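Open house at the Kalero toy and block works, Barness

We drove out to Barness in September for the open house at Kalero, a small works that cuts and paints building blocks for nursery schools. The gates opened at 9 in the morning. Parking is in the field behind the Avram feed store, and the walk to the entrance takes five minutes along the creek road.

Visitors go round in groups of 15. Our group started in the lumber shed, where the boards are stacked with thin strips between them and left to dry for 14 weeks. The shed smells strongly of resin. A guide showed us a board that had been stacked badly and had twisted along its length. Boards like that go to the boiler.

The saw room was running at half speed for the visit. Ear protection is handed out at the door. From there the blanks go to the tumblers, which take the sharp corners off, and then to the paint room. Kalero mixes its own colors, and the darker ones need an extra coat. The paint room can only be seen through a window, so the tour moves on to tables where finished pieces are laid out. 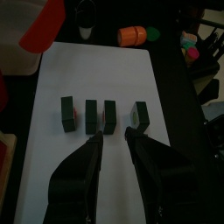

Four blocks in dark green, standing on white paper.

Lunch was soup and rye bread in the canteen. The line was long and moved slowly, and the tea had run out by the time we got to the counter. There are benches outside along the south wall, but most were taken.

The afternoon part was a short talk on the history of the site. It was a button factory first, then stood closed for 26 years before the block works moved in. The old line shaft is still up in the roof of the packing hall. After the talk the doors to the shop opened. A starter box costs 39 and comes with a cloth bag. Seconds with small paint flaws are sold loose from a bin by the register, and we filled a bag with those.
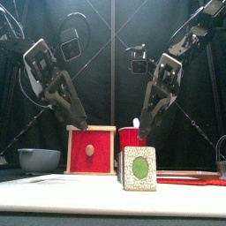
Do you need to book ahead for the tour?
Places can be reserved by phone, and any that are left are given out at the gate in the morning.

We left at 3:30 and took the Urketti road home, which is longer but avoids the bridge work. The feed store field was muddy by then, so bring boots.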